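Hendonine bench simulator, home license

I'm building an arm for the shared workshop and wanted to try pick-and-place before drilling anything. Hendonine costs 2,000 credits a year. The stock kitchen set loads with plates, bowls, mugs and crates on a perforated table.

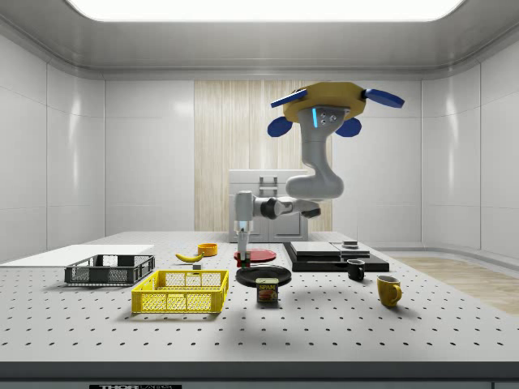
Setup and views

Install took 5 minutes. Extra viewpoints are easy to add, including close ones up at the mount.

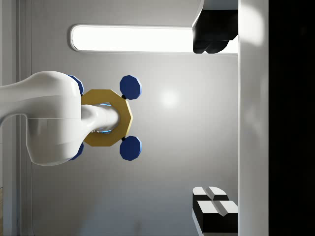

Moving between them is quick, and my old desktop handled up to 3,000 steps before it slowed down. The manual is thin on grip force.

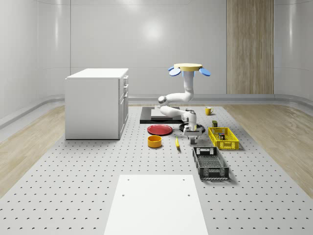 I ended up copying settings from the Villanueva forum. Exporting to my Tekevham controller worked on the second try. Four stars.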